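Does dressing for work at home really change how you work? 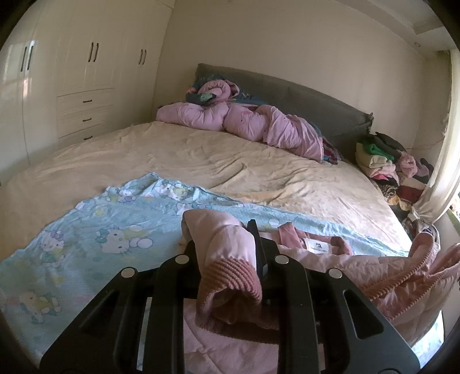 Zohreh Abbasi

I've worked from my back bedroom since February and have reached the stage where my daytime pyjamas and my night-time pyjamas are separate outfits. My sister says I'd concentrate better in proper clothes. She also says this about my posture, my diet and my curtains, so I'd like a second opinion. Has anyone here tried it for long enough to tell?

Parviz Rezaei
Yes, for four weeks. Shirt, trousers, belt. I got more done in the mornings and was noticeably ruder on the phone. I think the shirt remembered my old job.

dusholm_dave
It's all in the head. If you believe the smart jacket makes you cleverer, it will, until about lunch. I do my accounts in a dressing gown and they add up the same.

Pilar Aravena
Well yes, Dave, it's in the head, that's where the concentrating goes on. I don't see why that counts against it. My mother put on lipstick to do the ironing and I used to laugh at her. Now I put on earrings to ring the gas company.

dusholm_dave
And does the gas company answer any faster?

Pilar Aravena
No, but I mind less.

Valentin Tănase
For me the useful part is taking the clothes off again. I have one cardigan for work. At 6 it goes on the hook and I'm not allowed to think about invoices. Before the cardigan I was answering messages in the bath.

Houshang Esfahani
I'd be careful with this. I wore a suit at home for most of a winter after I was let go from Bagheri and I'm not sure it did me any good. I was dressing up as the man who still had the job. My wife pointed it out — kindly, for her. Things only shifted when I bought some ordinary jumpers and admitted I was someone else now.

Zohreh Abbasi
Houshang, that's given me more to think about than my sister ever has. I wonder if I've gone the other way and dressed as someone who's permanently just about to have a lie-down.

Parviz Rezaei
There are worse people to be.

Valentin Tănase
Start with shoes. You can't slouch properly in shoes.

dusholm_dave
Shoes indoors? On carpet? I take back everything, go and get the pyjamas.

Zohreh Abbasi
Right, update. Wore a blouse and real trousers on Friday. Finished the report by three, then stood in the kitchen feeling I ought to catch a bus. Trying Valentin's cardigan next week. No shoes, Dave, you can stand down.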